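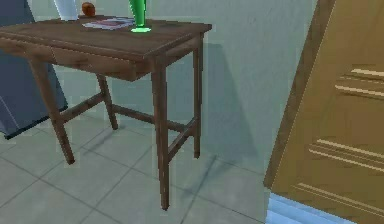 Side table with drawer, Pesell kitchen set. View from the simulated camera.

Pesell Kitchen Set for demonstration collection
Sold by Skavville. Page last revised May 1, 2022.

Pesell is a simulated kitchen and a recording tool sold together. You use it to collect examples of household tasks for training a robot policy. An operator drives the simulated robot through a task, the recorder writes down the camera views, the joint positions and the commands, and at the end you have an episode you can train on. No physical robot is needed at any point.

The set was first written for the Kassab group, who wanted pick-and-place examples in a room with ordinary furniture in it. Most of what they asked for is still in the product, including the option to drive the base and the arm from the same controller. Todor Milošević maintains the room models. Dinesh Pathak maintains the recorder.

What you get

The room comes furnished. There are tables, chairs, a refrigerator, counter units and a collection of small objects to go on them. Furniture can be moved, turned or taken out between episodes by editing the layout file, and the tool checks that the robot still has room to drive before it lets you start. Object positions can be fixed or drawn at random inside a region you mark. If you draw them at random, the seed is saved with the episode so the same arrangement can be loaded again later.
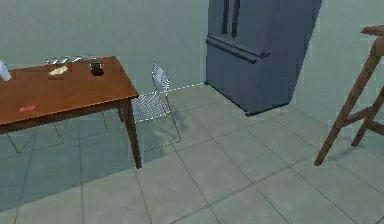 Layouts can also be saved under a name and shared. A layout file is small and can go in an email. The person receiving it needs the same version of the object collection, and the tool will give a warning at load time if the versions differ. It will not try to swap in a similar object. We had that feature in an early version and took it out after two customers ended up with episodes where the label and the object did not agree.

Recording an episode

1. Load a layout and choose a task sentence, or type your own. The sentence is stored as text with the episode.

2. Choose the cameras. Head and wrist views are on by default. Side views are off and can be switched on in the recorder settings.

3. Press the record button on the controller and drive. Timing starts with the first command, so waiting at the start does not fill the file with still frames.

4. Press the same button to stop, then mark the episode as success, failure or discard. Failures are kept in their own folder. Many customers train on successes only, but the failures are useful for testing a success detector.

5. Replay before you move on to the next layout. Replay runs the stored commands through the simulator again and reports any difference in the final object positions. A small difference is normal when objects have been pushed against each other.

For approach tasks, where the robot has to drive up to a piece of furniture before reaching, start well back so that the whole table is in view with the chairs around it. Operators who start close tend to produce episodes that all look the same.
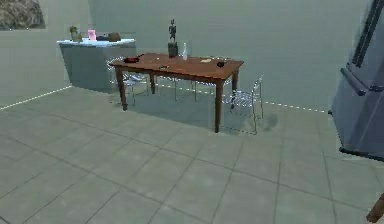 Image quality and speed

The renderer is set for speed. Edges are soft and textures can look blurred at the default setting. There is a higher setting, and you can re-render finished episodes at that setting overnight without driving them again – the commands and object states are all in the file. Henok Lencho has written a short guide to re-rendering that comes with the download.

Walls, floors and cabinet fronts have textures that can be changed at re-render time. Object textures cannot be changed this way.

Episode files

Each episode is one folder. Inside are the camera streams, a table of states and commands with a shared clock, the layout file, the random seed and the task sentence. The sample pack has 672 episodes from 18 layouts, all driven by hand. Nuala Ní Chonaill went through the whole pack in November and corrected the task sentences, so if you have an older copy please download it again. 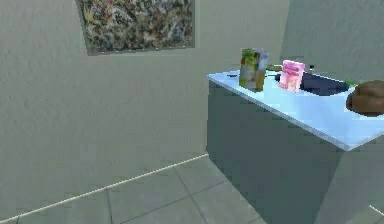
Task sentences need more care than new customers expect. A sentence should name the object in a way that picks out one thing on the surface and leaves the operator in no doubt. "Pick up the box" is a poor choice for a counter that has a tall juice carton with a smaller pink box to the right of it. "Pick up the pink box" is fine. Placing tasks have the same problem, and a phrase such as "next to the sink" should say which side. The recorder does not check any of this, but the export tool will list every sentence in a batch so that one person can read them through in a sitting.

Requirements

A desktop computer with a recent graphics card, and one of the supported controllers. A list is in the manual. Laptops will run the room, but re-rendering on them is slow. Expect around 2 hours for a first installation if you are also setting up the controller.

Licensing

A license covers one site. Episodes you record are yours, and you may publish them. The room models and objects may not be passed on outside the licensed site, although images and video made with them may be.

Support and orders

Questions about installation go to Ciarán Mulligan at the Gurkville office. Please include the log file and the layout you were using. Orders, quotes and requests for the sample pack go through the contact form on the Skavville site.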